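Técnico de bancada para desmontagem e recuperação de computadores de mesa

Local: oficina da Brivitz em Jaltenura
Vagas: duas, regime presencial
Horário: das 9 às 17 h, com uma hora de almoço
Início: abril

A Brivitz recebe computadores de mesa retirados de serviço por empresas e escolas, separa os componentes reutilizáveis e encaminha o restante para reciclagem. O lote em curso, proveniente da Dristcombe, tem 236 torres. A pessoa contratada trabalha com a torre deitada, painel lateral removido, e responde pela máquina desde a abertura até o registro final das peças.

Torres abertas em bancada: 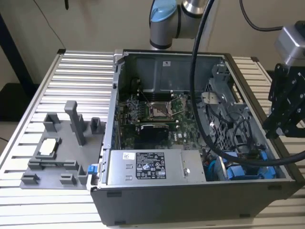
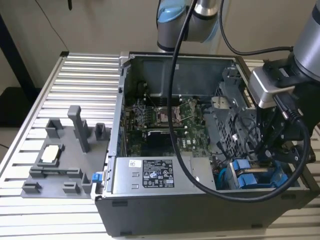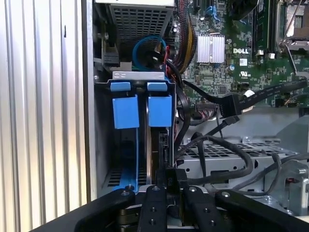
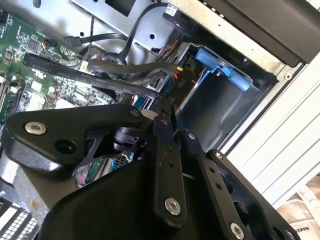 Funções

– Desligar e identificar os cabos de dados e de alimentação antes de soltar qualquer peça.
– Retirar discos rígidos e respectivos suportes. Os discos seguem para apagamento em sala separada.
– Remover placas de expansão e módulos de memória.
– Extrair o processador, limpar a pasta térmica e acondicionar a peça em bandeja. Inspecionar os contatos do soquete com lupa.
– Testar a fonte de alimentação fora do gabinete e registrar as tensões medidas.
– Lançar número de série, estado e destino de cada componente no sistema Obeidat.

Requisitos

– Curso técnico em eletrônica, informática ou manutenção, ou experiência comprovada em bancada.
– Conhecimento de soquetes de processador, conectores SATA e formatos usuais de placa-mãe.
– Prática com proteção contra descarga eletrostática. O uso da pulseira é obrigatório.
– Leitura de documentação técnica em inglês.

Dá-se preferência a quem já tenha trabalhado com gabinetes de fabricantes de linha corporativa, nos quais o encaixe das baias e das travas varia de um modelo para outro. Não é exigida experiência com solda.

Seleção

A primeira etapa é uma análise de currículo. A segunda é uma prova prática: desmontagem completa de uma torre, inventário das peças e remontagem – o equipamento deve ligar ao final. As ferramentas são fornecidas. O estoque atual da oficina é de 2.000 peças catalogadas, e parte da prova consiste em localizar nele um módulo de memória compatível.

Candidaturas devem ser entregues na recepção da oficina ou enviadas pelo formulário desta página, com currículo em PDF e indicação da disponibilidade para a prova.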